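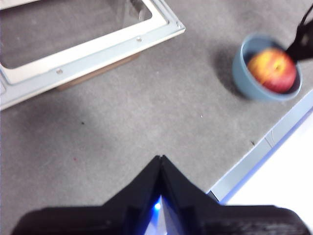 Light blue and white frame on the gray carpet.

Forum: Handloom and Natural Dye > Setup and Finishing
Thread: Sett for singles cotton after starch sizing

warpfaced_60
I have a cone of unmercerized singles from Natow and want a plain weave scarf fabric with a soft hand. The label recommends 60 ends per inch. After sizing with rice starch the yarn feels thicker and my wraps come out lower than that. Do I sett for the sized diameter or the washed diameter? Loom is a 4 shaft Fehr with a texsolv conversion.

tabbyline
Washed diameter. Size is temporary. If you sett for the sized yarn you get a sleazy cloth once the starch is out, and the weft will shift at the fold lines. Wind a sample on a ruler, wash it on the ruler, let it dry, then count.

dentcount
Disagree in part. Singles at that sett will stick in the shed if the size is heavy, and no amount of washing helps you if you can't weave it. I go slightly open and beat a little firmer. The cloth closes up in the first wash anyway.

tabbyline
Then the size is too heavy. That is a sizing problem and should be fixed in the pot. What ratio are you using?

dentcount
By weight, 3 percent rice starch in water, strained twice. Brushed on the loom in sections and dried under tension before advancing.

warpfaced_60
Mine was a good deal thicker, and I dipped the skeins. That may be most of it. I didn't strain it either.
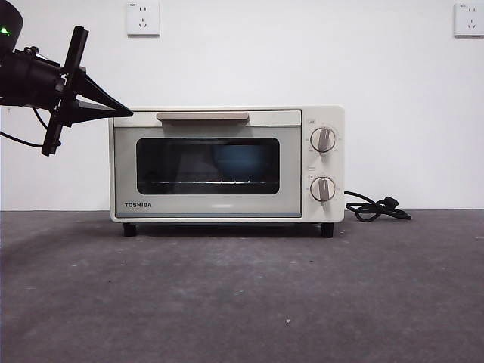
Skeins went in the pot before winding, so the size is on every surface of the yarn, including where the threads touch. I had to pull them apart when I wound the warp and lost some of the twist at the lease. Would you strip it and start over, or weave what's there?

mordantbath
Strip it. Warm water and a bit of amylase, then rinse until the water no longer feels slippery. Re-size thinner. Singles that have been pulled apart dry will pill along the abraded side.

dentcount
I would weave a short test first. If it clears the reed without fuzzing, leave it alone. Another soak has its own cost with a low twist yarn.

skeinwinder
Which Natow put-up is this? The 500 gram cones were respun at some point and the newer lot has noticeably less twist. I bought both through Wuvis, the second one in July, and they don't take the same sett. The older one was fine at 60. The newer one I weave at about 54.

warpfaced_60
It's the 500 gram cone, no lot number that I can find. The twist looks low to me.

tabbyline
That changes my answer on the sett but not on which diameter to measure. Wash the ruler sample and post the count.

warpfaced_60
Sample is wound. I'll strip one skein, weave a few inches of each and post both counts.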